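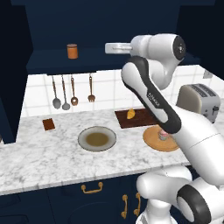
I'd been told to find Bok-nam Wi by the smell, and that turned out to be good advice. You come up the hill from the harbour car park, past the hall where they hold the Mahuika food weekend every March, and somewhere near the top you start getting garlic and chilli and something a bit like the bottom of a rock pool. Follow it left and there's her door.

She sells kimchi and pickles under the name Viltach, which I'd assumed was an old family word. "No, no," she said, before I'd even got my coat off. "It was on the van when I bought it. The van man before me sold windows. New paint was 422 dollars, so now I am Viltach!"

I first tried her stuff at last year's festival, queuing behind a man who bought six jars and then ate one with his fingers on the sea wall. I grew up with pickled onions and piccalilli and that was my lot, so a tub of oyster kimchi at eleven in the morning was a bit of a leap. I went back for a second one at half past. I've been wanting to talk to her ever since.

She made me tea (roasted barley, lovely, tastes like toast) and put out five little dishes, and told me to start on the left and not to skip the radish.

"People skip the radish," she said. "They think it's the boring one. My mother would judge a whole house by the radish."

Her mother taught her, though not on purpose. Bok-nam was the youngest and the one who got sent to fetch things, and she reckons she learned the lot by being in the way. Every November the aunties came round and they'd do 50 cabbages over two days, salting them in the bath. "So nobody washed," she said. "We all smelled the same, so it was fine."

She moved over here at 32, for a job in a bank that she didn't much like, and for years she only made kimchi for herself. What changed it was Mairéad Ó Néill, who ran the fish stall down on the wharf and kept giving her the small oysters that wouldn't sell. I rang Mairéad afterwards to get her side of it.

"I gave her a bag of oysters and she came back with a jar," Mairéad told me. "I'd never had anything like it. I ate it with boiled potatoes, standing up at the sink. Then I told her she was wasted in that bank, and I kept telling her until she left. I was a right nag about it."

The oyster one is still made with Mairéad's oysters, and it's only about in the cold months. It doesn't keep the way plain cabbage does, so Bok-nam makes small batches and wants them eaten within days. I asked whether I could freeze a tub and got such a look that I moved quickly on to cucumbers.

The cucumbers, by the way! She does them stuffed with chives and carrot, very crunchy, not too hot, and if you're nervous about all this that's where I'd begin. I'd also say buy the seaweed one, which is sharp and a little sweet and went brilliantly with the leftover lamb I had in the fridge that night. The green tomato I was less sure of. I said so, and she shrugged and took the dish away and ate it herself.

I asked what she thinks people get wrong when they make kimchi at home.

"They are in a hurry with the salt," she said. "The cabbage has to bend. You take the thick white part and you fold it, and if it snaps, you go away and do something else. Watch television. Then come back." She also thinks we're all too scared of the fridge smelling – "it's a fridge, not a bedroom" – and that shop chilli flakes have usually sat about too long. She gets hers from her cousin, who posts them over in biscuit tins.

This year she's sharing a pitch at the festival with Sturkel, the smoked eel people, and they're doing a rice bowl together. She'd made me a trial one, with the eel flaked on top and a spoonful of old, sour kimchi fried in butter underneath. I don't have clever words for it. I stopped taking notes and my page just says "BUTTER" with a line under it. She's hoping to charge 19 dollars and is worried that's too much. I said I'd pay it twice.

We'd got through most of an afternoon by then. I asked if she misses the bank at all, and she thought about it for a good while. "The chairs," she said. "Very good chairs."

I left with the radish, two lots of cucumber and a jar of the seaweed, wrapped in newspaper and then in a towel I've got to give back. The rice bowls will be on from ten on both mornings, at the wharf end, and if you want the oyster kimchi she says get there before noon.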